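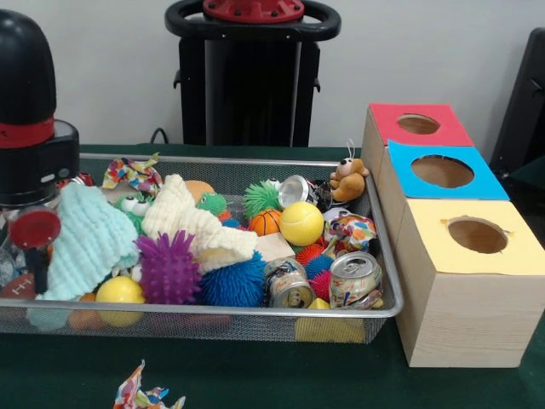
## Chapter 5: Measuring a Dog for a Harness

I sold my first harness from behind the counter at Navarrete, and it came back the next morning. The dog was a whippet called Juniper, the harness was a medium because her owner had said "she's a medium sort of dog", and I'd gone along with it. She had backed out of it in the car park, then sat there looking pleased with herself. I've still got that harness and I bring it along when I teach, mostly to keep me humble!

So we're going to spend a whole chapter on the tape measure. I know that sounds dull next to chapter 4 (everyone likes the puppies), but most of the returns I've ever dealt with came down to a number somebody guessed, and quite often that somebody was me.
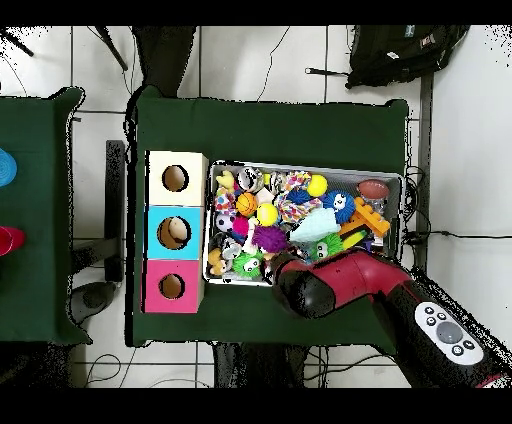
You need a soft tape, the sort dressmakers use, and you need the dog standing up. Sitting pushes the chest forward and lying down does all sorts of odd things to the ribs. The one that matters most is the girth, taken at the widest part of the rib cage, a little behind the front legs. After that comes the base of the neck, where the shoulders begin, and this is where beginners go wrong, me included, by measuring where a collar would sit. A collar rides higher up. On a greyhound the gap between those two readings can be enormous.

Then write it down straight away, in centimetres, with the dog's name next to it. I used to carry the figures in my head as far as the stockroom and I'd arrive with the neck and the girth swapped round.

### What the size chart will and won't tell you

Every maker draws up its own chart. A Poltik small and a Cliken small are two different garments, and I learned that the expensive way, with a shelf of the wrong ones. When I was working in Toston I kept a notebook of every dog I fitted over one long summer, 208 of them, and nine had a chest and neck that fell into two separate sizes on the same chart. Go by the chest for those, and let the neck straps do the rest if they adjust.

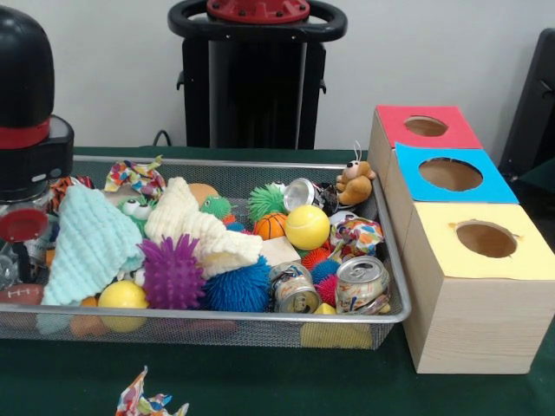 *Photo: Igor Hrubý*

Coat is the other thing. Measure a Samoyed in January and again after it has blown its undercoat in June and you'd think somebody had swapped the dog. Lay the tape so it presses the fur down gently, and slide two fingers flat underneath. If they won't go, it's too tight; if your whole hand goes, start again.

Before you read on, find a patient dog and a tape and take both measurements twice, a few minutes apart. Keep the results, as we'll use them in the first exercise.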